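In Gostport, the public dining hall is older than the town library. The Tunalo Foundation, which took over the building in November, has kept its oldest rule: anyone may sit down, and a meal is not required. 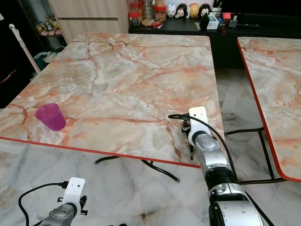 Membership now stands at 3,347, and lunch is served in 3 sittings. Most diners come from the Bárány district, where many households are made up of one person.

"People come for soup and stay for the talk," said Esmaeil Rezaei, the hall's director. He has asked the town for 60 more seats — a request still under review.

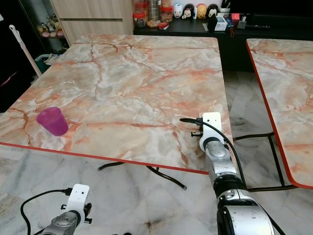
*A magenta plastic cup on a marble-patterned tabletop.*

The Foundation's next concern is the evening meal, which ended when the Pondum bus route was cut.

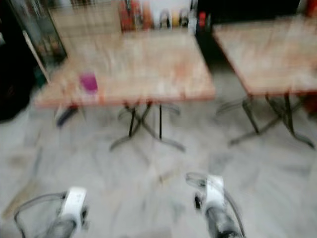
A trial supper will run for 4 weeks, with doors open until 8 p.m.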